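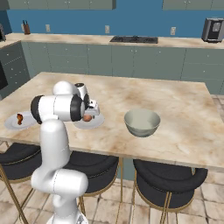
## 4.2 What people call "breakfast"

I went into this part of the diary study thinking breakfast would be the easy meal. Dinner gets messy (who cooked, who ate late, does a sandwich over the sink count?), but breakfast is small and early and mostly the same every day. Then I started reading the entries. We mailed out 1,000 invitations across Tedden and Baloch and got back 363 diaries I could use, and I have never seen so many ways to avoid writing down a piece of toast.

The trouble starts with the word itself. The diary, which we called Eva, asked people to log each meal under a heading, and it left the headings blank on purpose. In Tedden people mostly wrote "breakfast" and moved on. In Baloch I kept running into "first coffee," "before work," "kids' breakfast" and then, a good while later, "my breakfast." A parent who finishes the crusts off a child's plate and eats an egg mid-morning has had either one meal or two, and the diary doesn't settle it. I coded them as two if the person gave them separate headings, even when the second entry was a single bite of bacon. I'd rather follow the writer than my own idea of a proper plate.

Weekends were worse, and also more fun to read. Breakfast stretches out, it picks up extra dishes, and it slides into lunch without anybody marking the border. I tried a clock cutoff in the pilot and dropped it fast. People who work nights were eating eggs at an hour that made my cutoff look silly! 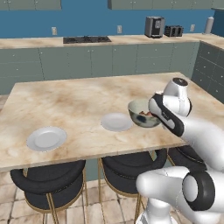
The next question was where the food went once the eating stopped. I had asked for leftovers in a separate box at the bottom of the page, and plenty of people skipped it until the second week, when we sent out a reminder card. So please read the first week's leftover entries as an undercount. After the card went out, the notes got wonderfully specific – half a boiled egg in a cup, oatmeal with a saucer on top, pancake batter "for tomorrow, maybe."

That "maybe" matters. I coded a leftover as eaten only if it showed up again in a later entry from the same household, within five days. Anything that never came back is listed as unresolved, and I did not move it over to waste, however tempting that was with the batter. Storage was coded by place (counter, cupboard, refrigerator, freezer), with the kind of container noted if the writer gave one. For the refrigerator code, think of a bowl going onto a shelf like the two glass ones in Figure 3.
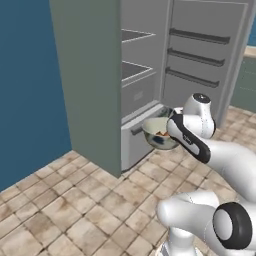 Drivuvside needs its own note. It's the newer part of Baloch, and the diaries from there mention shared kitchens a lot, so one bowl of fruit could turn up in entries from several different people. I linked those by hand where the wording matched and left the rest alone. The linked entries count once in the totals and stay separate in the quotes. I checked the links again on 15th January and changed only a couple of them, both involving the same very long-lived potato salad.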